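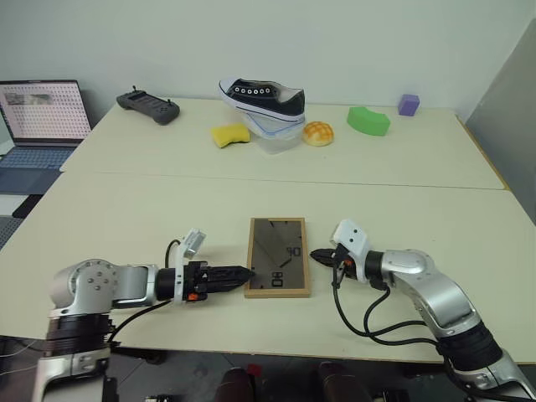
Desk clock

A desk clock is a small clock made to stand on a table, a shelf or a desk, and I've been writing up the different kinds for this site for longer than I'd like to admit. Most people own one and hardly give it a thought (I have seven, so don't take me as typical!). I leave out wall clocks and anything on a strap, though travel alarms get in because I'm fond of them.

Early types

The first ones were spring-driven, which meant they could be carried from room to room without a hanging weight or a long pendulum. They ran fast when fully wound and slow toward the end, and owners just learned to live with it. My grandmother's gained two minutes a day and we all did the subtraction in our heads.

Digital displays

Before lit numbers came flip clocks, with little printed leaves that drop over one by one. I love the soft clack they make, and Dorian Tessier, who repairs them in Stullham, tells me the leaves crack long before the motor gives up. After that came glowing segments, then liquid crystal, which sips power and can run for ages on a small battery but is hard to read in the dark unless there's a backlight.

Cases and stands

Wood has stayed popular right through, even for digital models, and I think it's simply that a plain plastic box looks a bit sad next to books and photographs. Some clocks rest on a flat base. Others borrow the fold-out easel leg from the picture frame, a cheap and clever bit of design that also lets the thing pack flat in a drawer. 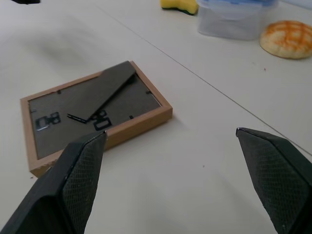 Keeping time

Quartz models drift a little, usually by seconds a month, and a cold windowsill makes it worse. Plug-in clocks often count the cycles of the house current instead, so they stay close until the power goes out and then blink at you. Radio-set ones fix themselves overnight if the signal reaches them. Mine sits behind a bookcase and has to be moved every July when I rearrange the study, and it sulks for a night or two afterward.

See also: Alarm clock; Mantel clock; Flip clock

Last edited September 20, 2026, by Josiane Maillard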